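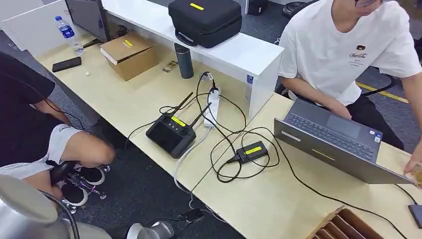

Câbles emmêlés sur un bureau partagé : comment ranger sans tout débrancher ?

Forum d'entraide Nanden > Bureau et atelier > Rangement

Posté par Jollby, membre

Bonjour à tous,

Nous sommes plusieurs à travailler sur le même bureau, couleur bois clair, avec une étagère blanche surélevée au fond. Entre l'ordinateur portable, la télécommande à deux antennes et le petit boîtier noir, les câbles forment des boucles partout, surtout autour de la multiprise blanche. Ils sont presque tous noirs, donc impossible de savoir lequel va où. J'ai collé des étiquettes jaunes sur la télécommande et sur le boîtier, mais pas encore sur les câbles.

Il y a aussi un câble blanc qui descend du bord du bureau, et un petit chargeur noir qui reste par terre sur la moquette. On marche à côté toute la journée.

Je ne peux pas percer le plateau (mobilier loué) et j'aimerais éviter de tout débrancher, le matériel sert jusqu'à 18 h. Budget : 33 euros maximum. Vous feriez comment ?

Merci d'avance.

3 réponses

Grarkutitz
Membre habitué, 650 messages

Bonjour,

J'ai eu le même problème. Commence par la multiprise, le reste suit.

Fixe-la sous l'étagère ou contre le pied du bureau avec de l'adhésif double face repositionnable. Vérifie d'abord que le revêtement le supporte, avec un petit morceau dans un coin discret. Une goulotte à pince qui se serre sur le bord du plateau marche aussi et ne laisse pas de trous.

Ensuite, prends les câbles un par un. Étiquette chaque câble aux deux bouts avant de le déplacer, avec le même ruban jaune que tes appareils. Replie la longueur en trop en boucle large et ferme avec un scratch. Pas de collier plastique serré : au premier changement il faut le couper, et on finit par entailler la gaine.

Pour le câble blanc, deux clips adhésifs sous le bord suffisent. Le chargeur, tu le ranges dans une boîte sur l'étagère quand il ne sert pas.

J'en ai eu pour 11 euros de scratchs et de clips, la goulotte en plus.

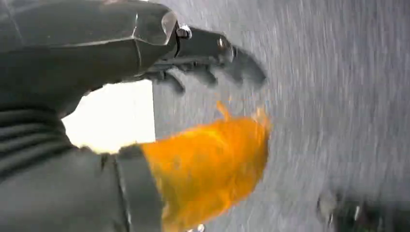

Thorlacius
Modérateur, rubrique Rangement

D'accord avec ce qui précède, sauf pour l'adhésif. Sous une étagère, une multiprise chargée finit souvent par tomber. Je la laisserais sur le bureau, poussée contre le fond, ou dans un boîtier ventilé. N'enroulez pas serré un câble d'alimentation qui reste sous tension, il chauffe.

Prévoyez aussi un peu de mou du côté du portable, sinon tout se tend dès que quelqu'un le tourne. Les chaussures à côté du bureau, c'est pareil : à ranger ailleurs, on se prend les pieds dedans en même temps que dans les fils.

Invité

moi j'ai tout mis dans une boîte à chaussures avec un trou derrière, ça marche très bien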